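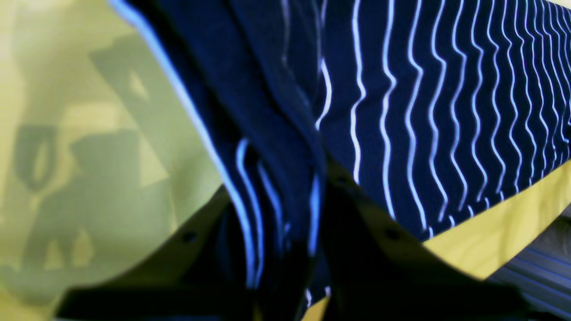
Pinstripe (textile pattern)

5 min read

A pinstripe is a very narrow line of contrasting color repeated at regular intervals across a fabric. The lines usually run parallel to the warp, and the ground is most often a dark solid such as navy, charcoal, or black. The term covers both the individual line and the cloth that carries it. Pinstripes are used in suiting, shirting, sportswear, and household textiles.

Terminology

In the strict sense used by weavers, a pinstripe is one or two yarns wide. On a worsted cloth this gives a line that reads as a row of small dots when seen up close, because the contrasting warp yarn passes under the weft at each interlacing. Wider or softer lines have their own names. A chalk stripe is several yarns wide and is normally woven on a flannel ground, where the raised nap blurs its edges. A pencil stripe falls between the two. A hairline stripe alternates single yarns of two colors so closely that the cloth looks solid from a distance.

Retail usage is looser. Any narrow stripe may be sold as a pinstripe, including printed lines and lines that are not straight.

Construction

Woven pinstripes are made in the warp. Contrasting yarns are placed at set positions during warping, and the interval between them stays fixed for the length of the piece. The weave is commonly a 2/2 twill for suiting and a plain weave for shirting. If the stripe yarn differs in fiber or twist from the ground yarn, it may take up at a different rate and cause the cloth to pucker along the line. Mills control this by adjusting tension or by running the stripe yarns from a separate beam.

In piece-dyed goods, the stripe can be formed from a yarn that resists the ground dye. Polyester in a wool warp is one example: the wool takes an acid dye and the polyester remains pale. This allows a mill to hold undyed cloth and assign the ground color late in production.

Printed pinstripes

Printing places the line on the surface of a finished cloth. Rotary screen printing suits long runs. The repeat length is set by the circumference of the screen, and lines that run along the cloth must meet without a visible step at each turn. Digital inkjet printing has no fixed repeat.

There are three usual ways to get a light line on a dark ground:

- Direct printing of the dark ground onto white cloth, leaving the line unprinted
- Discharge printing, in which a reducing agent removes dye from a previously dyed cloth
- Opaque pigment printing, in which a white paste is laid over the dark ground

Discharge prints keep a soft hand but can be used only with dischargeable dyes. Pigment prints sit on top of the yarns and may feel stiff, and heavy deposits can crack where the cloth is folded.

Wavy pinstripes

A wavy pinstripe replaces the straight line with a shallow, repeating curve. The form is nearly always printed, as an ordinary warp yarn cannot shift sideways in a standard loom. Woven versions exist but require either a jacquard mechanism or an ondulé reed, whose dents are spaced unevenly and moved up and down during weaving.

The curve is described by its wavelength and its amplitude. When amplitude is small compared with the gap between lines, the pattern still reads as a vertical stripe. Larger amplitudes bring it closer to a moiré or water pattern. Small errors in grain alignment are harder to see than on a straight stripe — one reason the pattern is used on garments with many seams.

Cutting and matching

Striped cloth is laid so that the lines agree at visible seams, chiefly the center front, pockets, and collar. Matching raises cloth consumption over that of a plain fabric. The pattern pieces are placed by reference to the stripe instead of being nested as tightly as possible, and the spread must be checked for bow and skew. On a wavy stripe the pieces must also agree in phase along the length, so both directions have to be matched.

Cadi Dafis, in a cutting manual prepared for the Ruvetti workrooms, recommends pinning each ply at every fifth stripe for jackets and at the side seams only for linings.

See also

Chalk stripe
Ticking
Seersucker
Ondulé

Last updated: 2025-12-14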